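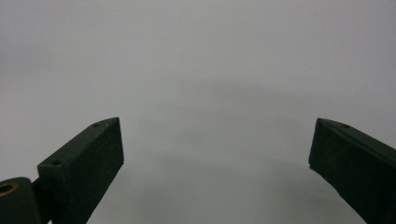
Pantelis Athanasiadis pregunta si hace falta revisar los dedos de la pinza antes de cada sesión o si basta con hacerlo una vez por turno. ¡Antes de cada sesión, siempre! Es lo primero que pide la guía de buenas prácticas de Rurklow y nos encanta que la gente empiece por ahí.

¿Qué se comprueba exactamente?
Con la pinza abierta y sin nada entre los dedos, se miran las puntas, los orificios de los tornillos y la articulación. Después, cierre y apertura completos, dos veces, a velocidad lenta. Si algo roza, se para y se apunta.

¿Una muesca pequeña obliga a cambiar el dedo?
No siempre. Una marca en una arista exterior se anota y se sigue trabajando; una grieta, o un desgaste en la cara de agarre, sí obliga al cambio.

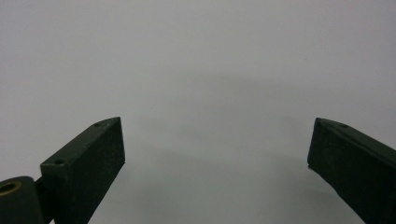 Los dedos se cambian por parejas, aunque el otro parezca perfecto (es la regla que más discusiones nos ha dado, ¡y la que más errores de alineación nos ha quitado!).

¿Cada cuánto se calibra la apertura?
Cada 2.000 ciclos, y también después de cualquier golpe o cambio de pieza. Un juego de dedos puede durar hasta 3.596 ciclos, nuestro récord en Vurnstead, pero no lo toméis como objetivo.

¿Quién puede firmar la hoja?
Cualquier persona que haya hecho el curso de 30 minutos. Las dudas sobre la norma 13, la de piezas impresas, se las podéis mandar a Lutz Stüber.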